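Minutes of the Konska Photo and Video Club, monthly meeting

2018-05-16, written by Samran Prasertsri

The meeting was opened at 7 in the evening by Mwanaisha Nyamweya, who was in the chair. The minutes from the previous meeting were read and accepted with one correction: the scanner is to be borrowed for two weeks at a time, and not for one month as it was written.

1. Scanning of old slides

Mwanaisha reported on the slides which the club received in January. There are 3000 of them, and 470 are already scanned and stored on the club disk. The work goes slower than we have planned. The main difficulty is the dust, and also that many slide boxes carry no year. It was proposed to scan everything at a lower resolution first, and afterwards to scan again only the slides which will be selected for the exhibition. After some discussion this was agreed. Samran will write a short instruction for the settings, so that all members save the files under the same kind of name.

2. Choice of editing program

At the last meeting it was asked which program the club should use for making slideshows with music. Two programs were tested, Festora and Pamo. Festora is easier for the beginners and has more transitions, but the export of a long slideshow takes much time, and on the older laptop it stopped twice before the end. Pamo looks less attractive — the menus are very small — but it exported the same slideshow without any trouble.

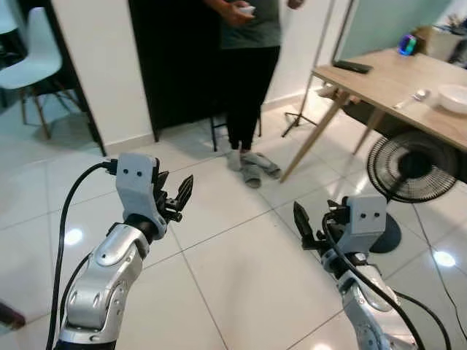
Several members said that they already know Festora from home and do not wish to learn another program. Mwanaisha answered that everyone may use at home what they like, but for the common projects one program is necessary, otherwise the project files cannot be opened by the others. A vote was held by raising of hands and Pamo was chosen. The decision will be looked at again next January.

3. Summer slideshow

The theme will be "Streets in the Morning". Each member may give up to 24 photos. Please deliver them as JPEG, with the horizontal side not smaller than the projector can show, and do not add borders or a signature on the picture. Vertical photos are allowed, but they will be shown with black sides. For the music it was reminded that we can only use pieces for which we have permission. Samran knows a guitar player who has offered his own recordings and will ask him for a written agreement.

4. Backup

The club disk is almost full. It was agreed to buy a second disk of the same type and to keep it at a different address. The offer from the shop Mabula was found acceptable. Samran will buy the disk and bring the receipt.

5. Other matters

The projector lamp becomes yellow and the colors are not correct any more. A price for the new lamp will be asked.
One tripod is still missing from the cupboard. Who has it, please bring it back.
The question about the evening course in color correction was moved to the next meeting.

The meeting was closed at 8:50.

Recent items
Minutes of the January meeting
How to clean slides before scanning
Loan rules for the scanner and tripods
Streets in the Morning: how to send your photos

Contact | © 2018 Konska Photo and Video Club | Back to top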